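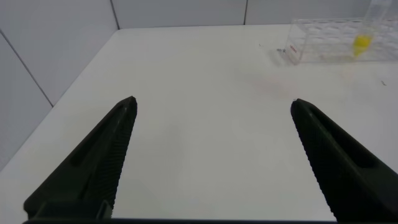 La mesa de prácticas de Pirkar ya está montada y yo, que llevaba meses dando la lata con ella, me pasé por allí en cuanto me avisaron. Para quien no siga esta página: Pirkar es el aula de ciencias del barrio, la de la planta baja, y hasta ahora las prácticas de química y de biología se hacían en pupitres sueltos, con un mantel de hule verde encima que resbalaba una barbaridad. Pues se acabó el hule. El tablero nuevo es liso y de un blanco que casi deslumbra, y ya luce su primera marca, una manchita difusa entre rosada y marrón (yo le pasaría un trapo con un poco de alcohol, pero a mí no me han preguntado). Me gusta que sea blanco, la verdad. Una gota de lo que sea se ve enseguida, y con grupos de chavales de primero eso ahorra muchos disgustos y alguna camiseta.

El encargo lo llevó Ihor Panasiuk, que además de dar las clases de los mayores es el que ha peleado el presupuesto. Me contó que la obra entera, mesa y paredes, ha salido por 1353 euros, y que de ellos 600 venían de la rifa de octubre. ¡La rifa de la cesta! Yo compré boletos y no me tocó nada, ni el salchichón. El resto lo ha puesto el aula de las cuotas, así que este trimestre no habrá batas nuevas. Las viejas aguantan, dice Ihor, aunque a dos les faltan los botones y hay una que parece haber pasado por una freiduría.

Le pregunté si no era mucho dinero para una mesa y me miró un poco mal. Luego me sacó la carpeta con las tres ofertas que habían pedido, me hizo leerlas enteras, y sí, se quedaron con la más barata.
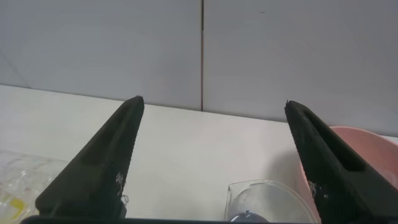
Las paredes han sido la parte más discutida del asunto. Unos querían la mesa abierta por todos los lados, como una mesa de comedor, y otros (yo entre ellos, lo confieso) preferíamos algo que recogiera un poco, que no se fuera un tubo rodando detrás del radiador. Ganamos los segundos. Son paneles gris claro, lisos, con un poquito de brillo, puestos uno al lado del otro hasta el tablero, y entre dos de ellos queda una junta finísima con un tono como rojizo que a Siriporn Klinhom la trae de cabeza. Siriporn quiere sellarla con silicona blanca. Ihor dice que así está bien. No me meto, aunque si alguien me obliga a elegir, yo la sellaría, que en una rendija de esas se acaba metiendo de todo y luego a ver quién lo saca.

De momento la cosa se queda como está hasta que acabe el curso. En verano, con el aula cerrada, se verá lo de la silicona y también lo de la luz del pasillo, que lleva fundida desde que tengo memoria y que no entraba en esta obra.

Lo que más ilusión me hacía era ver el material fuera de las cajas. Una parte es heredada y otra la ha ido comprando Līga Paulauskas, que guarda cada tique en una lata de galletas y se sabe de carrerilla lo que cuesta todo.

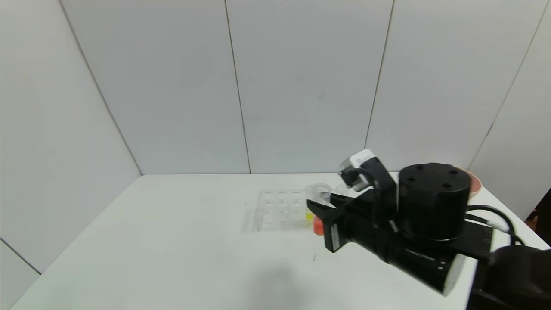
La placa de doce pocillos, tan transparente que cuesta verla sobre el blanco.

De estas placas yo no sabía nada y ahora soy una fan absoluta. Son tres filas de cuatro huecos redondos, en plástico transparente, y vienen de perlas para comparar: la misma cantidad de agua en cada pocillo, un colorante distinto en cada uno, y a mirar. Līga quiere estrenarla con los pequeños haciendo mezclas de colores primarios, que es una práctica de toda la vida y siempre funciona (y si acaban todos los pocillos marrones, pues marrones). El único pero se lo pongo yo: sobre un tablero tan blanco hay que fijarse bien para no plantarle el codo encima. Propuse poner una cartulina negra debajo y me dijeron que lo apuntaban. También hay vasitos de plástico transparente, uno de ellos con rayitas de medida impresas, que para empezar a hablar de volúmenes me parecen mucho más agradecidos que una probeta alta, de esas que se vuelcan con mirarlas.

Los grupos van a ser de ocho, ni uno más. Es lo que cabe alrededor sin empujones, según Ihor, y en el turno de tarde ya hay lista de espera. La inscripción se hace en el propio mostrador, en papel, con la hoja amarilla; si solo queréis cambiar de turno, hablad con Siriporn, que las hojas las lleva ella.
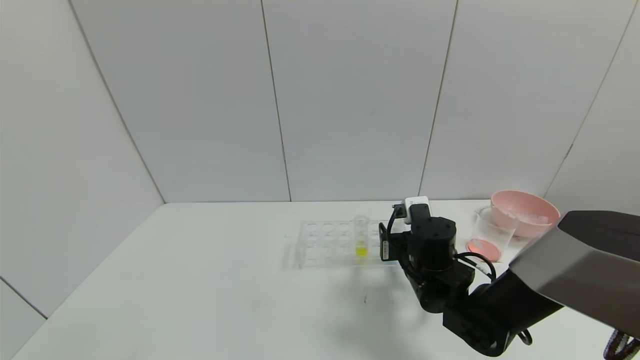 Gradilla transparente con un tubo de líquido amarillo; a la derecha, el vaso de precipitados y el bol rosa.

Me quedé un buen rato con la gradilla, que también es de plástico transparente, y con ese amarillo tan vivo en el fondo del tubo. El bol rosa me hizo mucha gracia, con su montón de algo blanco arrugado dentro, porque yo tengo uno muy parecido en casa para la ensalada. El platito redondo, también rosa, lleva en el centro una mancha de un rosa más subido, casi rojo. A mi lado, Siriporn iba anotando lo que falta por comprar: más tubos, tapones, unas pinzas que no pellizquen y un rotulador que escriba sobre plástico y no se vaya al primer roce.

Para esas compras calculan unos 50 euros, que saldrán de la hucha de la entrada. Quien tenga por casa tarros pequeños de cristal con tapa puede dejarlos también en el mostrador, lavados y sin etiqueta, por favor, que la última vez llegó uno con medio dedo de mermelada. Los botes de plástico, de momento, no hacen falta.

El primer turno empieza con los pequeños y las mezclas de colores. Yo me he apuntado para echar una mano con los trapos.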